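地域の食材聞き書き事業「Jia」 中間報告

助成担当 Soon-im Na 様

いつもお世話になっております。Jirkanoの Tianyou Yuan です。前回のご報告から事業がぐっと動きましたので、今期の進み具合をお伝えします。書きたいことが多くて少し長くなりますが、お付き合いください!

聞き書きの状況

今期までに集まった聞き書きは47件になりました。申請書に書いた対象は「沼沿いの集落で食べられてきた根菜の料理」でしたが、話を聞いていくと、里芋やくわいの話をしているうちに必ずれんこんに戻ってくるんです。正月の煮しめ、法事の酢ばす、風邪のときのすりおろし汁。同じ集落でも、道を一本はさむと酢ばすの甘さがまるで違っていて、録音を聞き返しながら何度も声を出して笑ってしまいました。

特に大きな収穫だったのは、掘り手の言葉です。泥の深さを表す言い方だけで7つ出てきました。膝まで、腿まで、というような体の部位で言うものもあれば、「鍬が黙る」という言い方もあります。鍬を入れても音がしなくなる深さのことだそうで、こういう言葉は印刷された郷土誌には載っていません。書き起こしの際は標準語に直さず、そのまま残しています。

書き起こしは、聞いた本人に一度お返しして、直してもらってから確定という手順を守っています。この往復に思ったより時間がかかっており、確定済みの原稿はまだ半分に届きません。ただ、返ってくる赤字がまた面白いのです。「ここは姉の話だから姉の名前にして」と余白いっぱいに書き足してくださる方もいて、直しのほうが本文より長くなった原稿もあります。

料理の記録

聞き書きと並行して、話に出てきた料理の再現を進めています。分量を量らずに作ってきた方がほとんどなので、まず話のとおりに作り、味を見てもらい、また作る、という繰り返しです。切り方も家によって違い、煮しめは厚めの輪切り、酢ばすは向こうが透けるくらい、というところまでは共通でも、花形に整えるかどうかで意見が割れます。冊子では両方載せることにしました。

まな板の上のれんこん

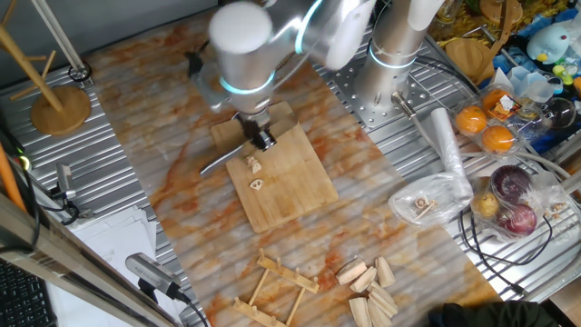
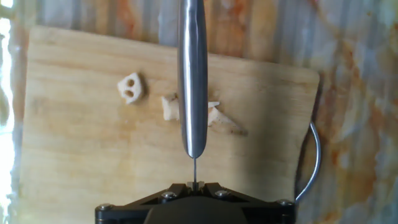
再現した料理のうち、レシピとして書けるところまで来たのは、煮しめ、酢ばす、はさみ揚げ、それから「もちばす」と呼ばれるすりおろしの蒸し物です。もちばすは、秋の終わりに掘れる粘りの強いものでないとまとまらないと教わりました。9月の若いれんこんで試したところ、見事に崩れて汁物になりました。それはそれでおいしかったので、崩れた版も欄外に小さく載せるつもりです。

酢ばすについては、酢を入れる順番で歯ざわりが変わるという話が複数の家から出ています。茹で湯に入れる派と、茹で上がりにかける派です。どちらの方も相手のやり方を「あれは漬物だ」「あれは煮物だ」と言って譲りません。聞き書きの本文でも、ここはぜひ並べて読んでいただきたいところです。

冊子の制作

冊子は2分冊に変更させてください。当初は1冊の予定でしたが、聞き書きとレシピをまとめると台所で開きにくい厚さになります。上巻を聞き書き、下巻をレシピとし、下巻は開いたまま置ける綴じ方にしたいと考えています。紙を一段軽いものに替えることで、印刷費は当初の枠に収まる見込みです。見積もりは別便でお送りします。

組版はCadedarさんにお願いしています。方言のルビの振り方で相談を重ねていて、先日いただいた見本がとてもきれいでした。濁り方の違いまでルビで追えるようになっていて、話し手の声が聞こえてくるようです。早くお見せしたいです。

録音の保管

録音データの整理には、目録づくりの道具としてPotusを使い始めました。集落名、料理名、道具名のどれからでも録音の該当箇所にたどれるようにしています。公開の範囲については、話し手ごとに同意書で確認しています。家の事情に触れる部分は非公開とし、目録にも題名を出しません。同意書の様式を途中で改めたため、初期に伺った方のところへもう一度足を運んでいます。再訪のたびに新しい話が出てくるので、嬉しい悲鳴です。

遅れている点

掘り場の地図が遅れています。古い字名と今の区画が合わず、聞いた話の場所を地図に落とせないものが残っています。昔の用水の絵図をお持ちの方が見つかり、写しを取らせていただけることになったので、次の期で追いつく予定です。地図が間に合わない場合は、上巻の巻末ではなく別刷りの折り込みにします。

次の期の予定

原稿の確定を最優先にし、残りの聞き手の日程は原稿の返却と同じ訪問にまとめます。もちばすは冬の初めに作り直します。試食会は2回、午前10時からで調整中です。Na様のご都合のよいほうにぜひお越しください。酢ばすは両派とも用意してお待ちしています!

経費の内訳と確定済み原稿の一覧は、添付の別紙をご覧ください。分冊への変更については、上巻の入稿前にご承認をいただけますと助かります。

Jirkano
Tianyou Yuan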